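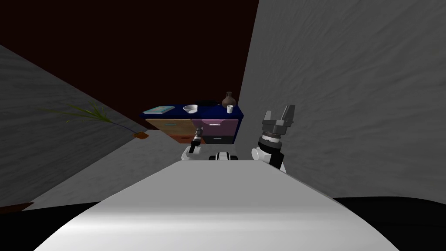
Barnirar advised, when our office first raised this matter in June, that the price of the arms is the smallest part of the decision and that a department should settle its fingers, its floor and its service terms before it asks for a quote. We accept the advice in principle but are unsure how to put it into a budget request.

Our department intends to request funds for one mobile robot with two arms, to be used for tidying and fetching work in furnished rooms. All work to date has been done in simulation. The test room contains a low dresser with four drawers and small household items on top, including a bowl, a cup and a vase. A parallel gripper is fitted in the model, and we would expect to buy the same type.
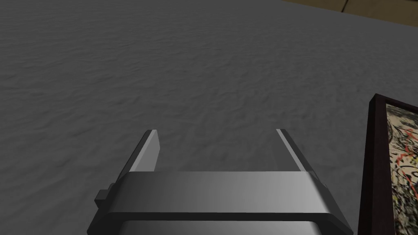
The request form has one line for equipment and one for recurring costs. The simulation license is $1560 a year and is already approved. We would be grateful for guidance on three points: whether grippers should be listed apart from the robot, whether spare fingers count as equipment or supplies, and whether the license should continue after the robot is delivered.

Posted by Flustus Purchasing Office

List the grippers separately. Under our own rules, a gripper included in the robot price cannot be replaced from the supplies budget later, and the whole unit must go back through approval. Spare fingers are treated as supplies here provided that each set costs less than $200. Your limit may differ and should be confirmed in writing.

With regard to quotes, please obtain two for the robot and request that each supplier state the following on a separate line:

Gripper opening, fully open, measured between the fingertips
Lead time for replacement fingers
Floor surfaces on which the base is approved to run
Delivery, installation and first-year service

The third item is often left out. A textured floor in a model costs nothing to cross. A real carpet may slow the base or void the service terms, and a change of flooring is charged to the building budget, where it will wait its turn. 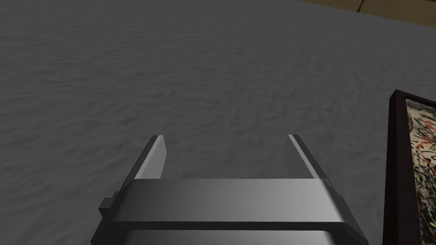 The license should be kept for at least the first year of operation. Staff will need somewhere to try a new reach or a new room layout while the robot is out for service, and reinstating a lapsed license usually requires a new request. Enter it under recurring costs with the service contract, and do not combine the two amounts.

Posted by Mavitz Equipment Planning

Agree with the above. Also check the doorways.

Posted by Zupan

Our office leased for the first year and did not purchase. The monthly charge was higher than expected, but the lease covered damaged fingers and one change of gripper. Departments that have not yet chosen drawer handles and other fittings for the real room may find this useful, as a thin handle and a bar handle do not ask the same of a gripper. We did not keep the simulation license and cannot comment on that point.

Posted by Barnirar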